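Cleaning a White Desktop and the Floor Under It

White desktops show every coffee ring. This routine takes 19 minutes and works on any smooth matte top, including the Trenen desk.

1. Wipe the top

Use a damp microfiber cloth and one drop of dish soap.

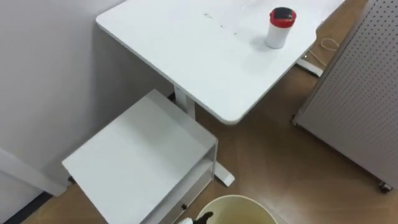 Dry crumbs come off first, with a brush or a dry cloth. Wet them and they smear. Small brownish specks like the ones near the middle of the desk need a second pass. Lift any containers and wipe under them too.

2. Mop underneath

Pick up loose cables. Put 3 quarts of warm water in a plain white bucket with a handle and wring the mop well. Wood floors don't like puddles.
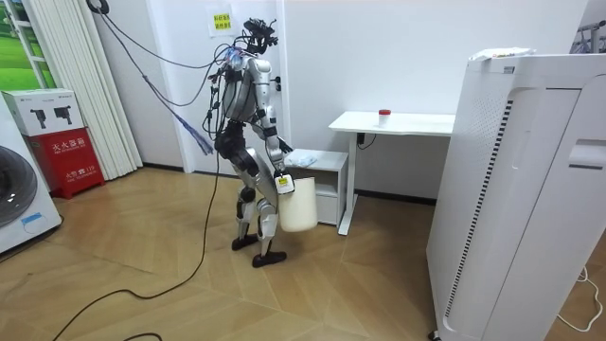 3. Dry

Go over the desk feet with a dry towel.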